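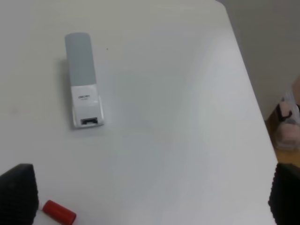

From: Leszek Borkowska
To: andlow-smallbiz
Subject: Re: Going paperless by spring

Duyên Trịnh wrote:

> We've had Clanuma running at the shop since September and I would
> not go back. Scan the receipt, bin the receipt. Their rep says a
> business our size saves 21 hours a month on filing. If 100 of us
> on this list sign up together we get the group rate. Who's in?

I'm not in yet, and I'd like to say why before the list of names gets long.

Start with the 21 hours. Saved compared to what? I run a two-person bookkeeping office and we don't spend 21 hours a month on filing. I doubt we spend half that. Either the rep is counting time spent hunting for things that were misfiled, which a scanner won't cure, or he has a much bigger client in mind. I asked him by email. He sent me the brochure again.

Then "bin the receipt." Duyên, did you ask your accountant first? I scanned a shoebox of a client's cash register slips last winter and a good third came out gray on gray. The thermal ones are worst. I kept the originals, stapled to a sheet by week, and I was glad of it when the totals didn't match.

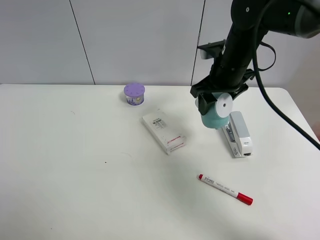
Page last modified: 12 November 2022

The price bothers me too. The group rate covers 1,000 pages a month. A café with deliveries every morning could go past that easily, and the sheet I was given doesn't say what the extra pages cost. It says "contact us." I've signed things that said "contact us" before.

And what do we get back if we leave? Sowa did the same sort of job for a few people here until they changed hands. Konrad got his records out as one enormous file with no dates on anything. He spent most of a week renaming it all, so there go the hours.

I could be talked around. I'd want to see:

- the overage price in writing
- a sample export, from a real account, that opens in an ordinary spreadsheet
- somebody other than the rep who has timed it before and after

Duyên, if you've got that last one, even scribbled on an envelope, please post it. You clearly like the thing and you're not easily sold to, so that counts for something with me. A rep with a sign-up target of 100 doesn't.

Leszek

Comments

Elżbieta Szulc: The export question is the big one. I asked Siletti the same thing two years ago and am still waiting.

Duyên Trịnh: No timings, sorry. It FEELS faster. I'll do a month with a clock and report back. And yes, I do keep the big receipts.

Oliwia Makowska: Does the group rate lock you in for a year? I can't find it on the form.

Filed under: Office & Admin, Software gripes

Recent threads
Card reader fees, again
Who is still mailing invoices?
Shared storage unit, second try
Toner that lasts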